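Drornevstead Recreation Center Opens Table Tennis Loan Program

DRORNEVSTEAD, 8 April 2026 – The Drornevstead Recreation Center has begun lending table tennis paddles to residents, each in its own zippered case. The program is open to all holders of a center membership card and carries no fee for loans of up to 15 days.

The center has acquired 63 sets with the support of the Wunderlich Fund, which awarded $3,612 for the purchase in December. Sets may be collected from the equipment room on the lower level, where they are checked and packed on a table reserved for that purpose. 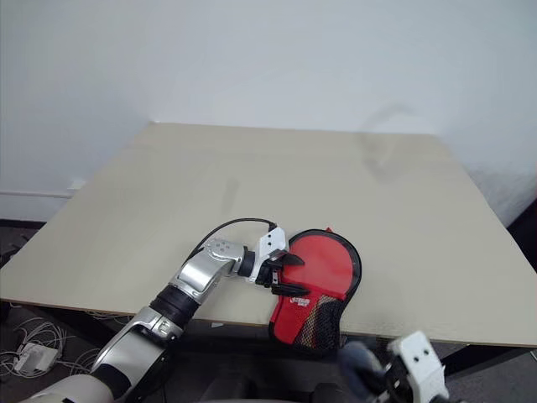
Felicidad Aquino, who manages equipment services at the center, said that demand for paddles had risen steadily over the winter. "Members were coming in to play and finding every paddle already out on the floor," Aquino said. "Many of them also asked whether they could take one home for practice. We had no way of saying yes."

Borrowers will be asked to show a membership card and sign a loan form. Members under 16 must have the form signed by a parent or guardian. Balls are not part of the loan and may be bought at the front desk.
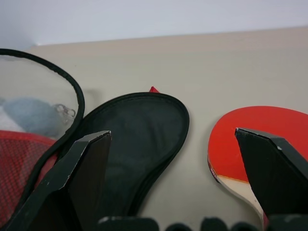

Returned sets will be inspected before they are lent again. Staff will open each case, take out the paddle and look over the rubber and the handle for damage. A typical paddle in the program has a bright red rubber face and a light wooden handle, and chips along the rim of the blade are to be noted on the loan form. Cases will be emptied in full, including the pocket, so that personal belongings can be returned to their owners.

Items left in a case will be held at the front desk for 15 days. Small toys and key rings are the most common finds in borrowed bags of every kind, according to Aquino, and the center asks parents to check before bringing a set back.
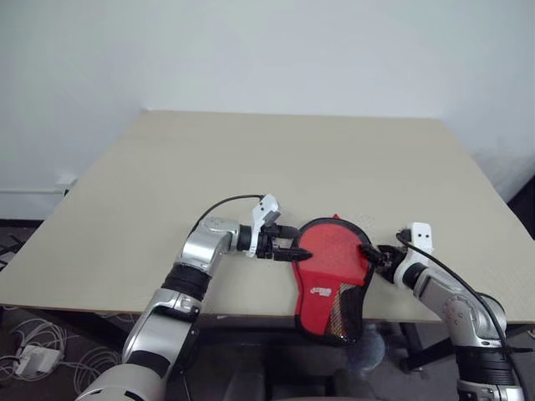

The cases were chosen after a short trial last year in which paddles were lent without covers. Several came back with the rubber lifting at the edges. Mireille Coste, director of the center, said the added cost was justified. "A paddle that is put away properly will last for several seasons," Coste said. "We would like these sets to be in use for a long time – and a case is a small expense compared with a new paddle."

Late returns will be charged at the center's standard equipment rate. Members who lose a case but return the paddle will pay for the case only.
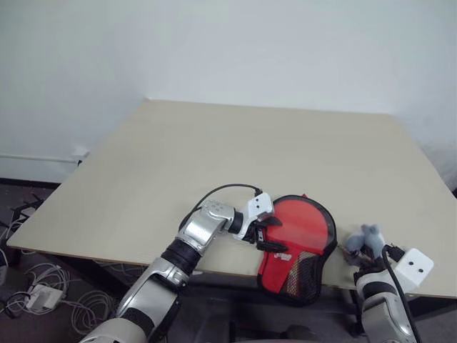
A second collection point is planned at the Gremora branch, where the main hall is being refitted. Its opening date has not been set. Members with questions about the program may speak to the equipment room staff during regular hours.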